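Recording grasp demonstrations for bottles and pouches

Scope

The procedure covers recording pick examples for the packaged goods task: soft packets and capped plastic bottles, handled with a multi-fingered hand. It assumes the arm has been homed and the teleoperation link tested. Calibration is on a separate page.

Before you start

Load the Lengyel task file and check that the episode counter reads zero. Set the recording rate and leave it alone for the whole session. A change of rate part way through makes the set awkward to merge later.

Wipe the lens of the wrist camera. Open and close the hand fully once, watching the finger joints on the live view.

Recording at the belt

1. Place the goods on the belt at mixed angles. Bottles should lie on their sides for this task. Leave some packets close enough to a bottle that the hand has to choose an approach.

2. Start the episode with the hand clear of the goods and partly open.

3. Bring the hand in over the side rail. Keep the approach slow and even – the model copies hesitations as faithfully as it copies good moves.

4. Close, lift, hold for three seconds, then end the episode.

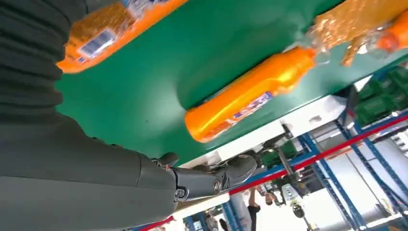
What should be done with an episode in which the item slips?

Keep it, and mark it as failed in the log. Failed picks are left out of the first training run but are used later to train the success classifier. Delete an episode only if a camera stream has dropped out.

Recording at the table

The table task uses the same hand but adds the second arm and the head view. Bottles start on their sides, with caps facing different ways. Some should rest on the cardboard and some on the bare green surface, as the two differ in friction and in colour contrast.

Grasp round the body of the bottle, never by the cap. Curl the fingers before lifting. The idle hand stays raised above the work area, where it does not block the head camera's view of the bottle being picked.
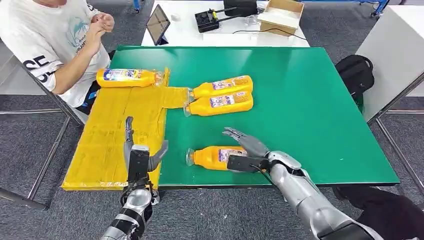
Clirnumwood Manipulation Group – Data Collection Team

Change the layout after every six episodes. Moving one bottle a few centimetres is not enough; turn at least two of them and swap their places. Kirsty Ormsby's layout sheets can be used if you run short of arrangements.

A full set is 660 episodes across both stations. One operator can record for up to 4 hours a day, after which the traces become noticeably less smooth.

Checking and upload

Replay one episode from each layout. The wrist and head streams should show first finger contact at the same time stamp. If they do not, rerun the sync script before uploading – it cannot be applied on the server.

Enter operator initials, station and layout number in the log. Send sync faults to Hongmei Hao and questions about labels to Senga Aitken.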